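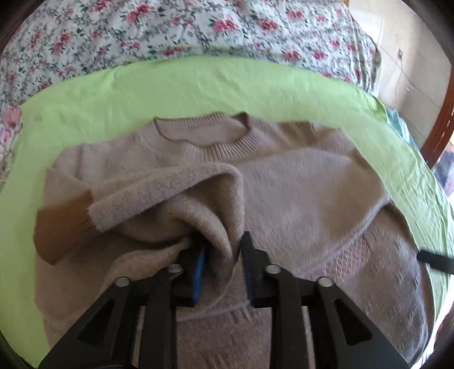 I have finally learned how to make a sweater fit me, and I'm going to be insufferable about it for the next few months. Sorry in advance!

Some background for new people. I've been knitting for 17 years and for most of that time I was what my friend Natália calls a "recipe knitter". I bought the pattern, I bought the yarn the pattern told me to buy, I picked the size that matched my chest and I knit until the instructions ran out. Then I put the thing on and it was fine in the body, huge in the upper arm, and the neckline slid around like it was trying to leave. I assumed that was just what homemade sweaters did. I gave a lot of them away to taller relatives.

In August I took a weekend class with Rosário Vieira (of the Vieira yoke, if you were knitting online back when everybody made one). It was held upstairs at the yarn store in Pendia, two long days with one lunch break each, 10 of us squeezed around tables with the windows open because it was so hot that holding wool felt like a dare. I nearly didn't go. I'm so glad I did.

The first thing she had us do was bring a sweater we already owned and loved wearing. Store bought, hand knit, from the thrift store, anything at all. Then we measured it. We spent the entire first morning on this and I kept waiting for the "real" class to start, and of course it had started already. My favorite sweater is a plain gray thing from a department store, and it has four inches more room in the chest than I would ever have chosen from a size chart. It also has a much shallower armhole than anything I'd knit for myself. I'd been making the same wrong armhole over and over since my twenties!

So here's what I do now, more or less in order.

**Measure the sweater you love.** Lay it out flat and pat it into shape without pulling. Chest, hem, body length from the underarm, upper arm, cuff, neck width, and the depth of the yoke at the front and the back. Write all of it on one piece of paper. I used to keep mine on my phone and then I'd lose it among the grocery lists.

**Make a swatch that's big enough to be annoying.** Mine are eight inches across now. Wash it the way you'll wash the sweater, dry it flat, leave it alone overnight and then measure in three different spots. I used to measure one inch and multiply. Don't do that. Half a stitch doesn't sound like much until you have a couple hundred of them going around your body.

**Hang it up too.** This one was new to me. Clip the washed swatch to a hanger with a few clothespins along the bottom and look at it again the next day. My Bavia swatch (the wool and alpaca one, worsted weight) got almost half an inch longer, which explains a certain cardigan that used to end at my hip and now ends near my knees.

**Do the math for the arms separately.** Most patterns grow the sleeves and the body at the same rate, and my shoulders and my arms did not grow at the same rate. Rosário had us chart the raglan increases as two columns, body and sleeve, and then just stop the sleeve column early. I sat there staring at my paper. You can just stop! You keep increasing the body and leave the sleeves alone for a few rounds, and the line where they meet leans a little differently and it looks good. It looks like you meant it.

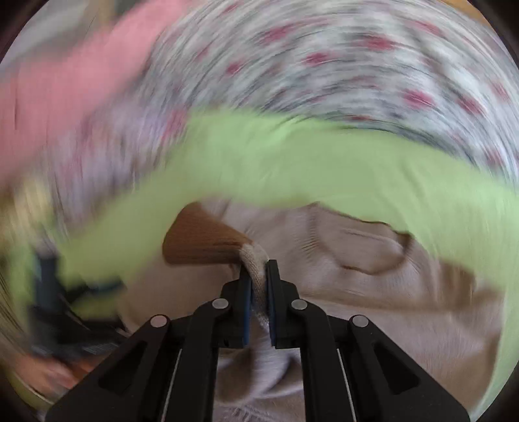
Ribbing got a whole afternoon, and it deserved one. I've always gone down two needle sizes for cuffs and hems without thinking about it, because the pattern said so. We knit the same little cuff on three needle sizes and stretched them all over a jar, and the one I liked best was only one size down. It hugged without pinching. I also switched to a tubular bind-off, which I'd been avoiding for years on the grounds that it looked fussy. It IS fussy. It takes me most of a movie to do one hem. But the edge is stretchy and round and I keep running my thumb over it on the bus.

Necklines are still my weak spot. I picked up too many stitches on the first try and got a ruffle, then too few and couldn't get my head through, and the third one is okay. If you have a good rule for picking up along a curve please leave it in the comments. Rosário's rule was "look at it", and she's right, but I need something with a number in it.

Now the yarn question, which I know I'll get. The class sweater is in Hetel, a woolly wool with a bit of crunch to it, and I used 1,251 yards including the swatches and all the ripping out. I weighed the leftovers and worked backward, so yes, that's a real number. I love this yarn. It blooms when you wash it and it forgives uneven tension, and mine is very uneven after 10 at night. It does shed a little the first couple of times you wear it. My black pants can confirm.

Natália came to the class with me and went in a completely different direction. She has long arms and a short torso, and she ended up with a cropped drop-shoulder thing that would look ridiculous on me and looks fantastic on her. We started from the same worksheet! That was probably my favorite part of the weekend, seeing all those sweaters come off the same page of blanks with hardly anything in common. There was a man at our table making one for his very large son and his numbers looked like plans for a tent. He was having a great time.

A few loose ends, before I forget:

- Put your lifelines in with smooth cotton thread. Dental floss works but the waxy kind sticks.
- Try it on when you split for the sleeves, then again two inches later. I skipped the second one and had to rip back.
- If you cast on more than 100 stitches, put a marker every 20. I know, I know. Do it anyway.
- Write down the needle size you *actually used*, on the paper, in pen.

Next up is a cardigan, with the same numbers plus a button band, and I'm already a little scared of the button band. I have my eye on a rusty orange and Natália is trying to talk me into green. I've swatched both and they're drying on a towel on top of the washing machine, so I'll let you know who wins.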